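Relatório de progresso ao financiador: arquivo sonoro de música de dança da diáspora
Entidade executora: Associação Cultural Brollden
Responsável técnica: Ornella Gatti
Data: 25 Sep 2021

1. Digitalização
Foram transferidas 1.969 faixas em fita magnética, a 24 bits. Ficam por tratar 336, na maioria gravações de concertos sem ficha de intérprete. Duas bobinas da série Zekeck apresentam perda de sinal no canal esquerdo e seguem para restauro.

2. Direitos
Jolanta Sowa concluiu em abril o levantamento dos titulares. Falta resposta da editora Bassi quanto às reedições. Até lá, essas faixas só podem ser ouvidas na sala de consulta.

3. Divulgação
A mostra em Zurkbridge mantém o calendário aprovado. Sihan Fan entregou os textos de sala; a revisão cabe a Yutong Jin.

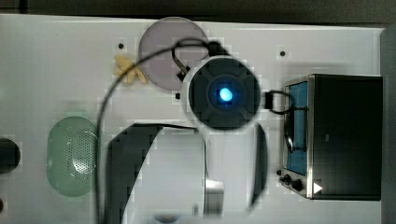 Fig. 1. Tampo branco com prato redondo cor de malva, vista superior.

4. Execução financeira
Sem desvios face ao orçamento. Pede-se a libertação da segunda tranche.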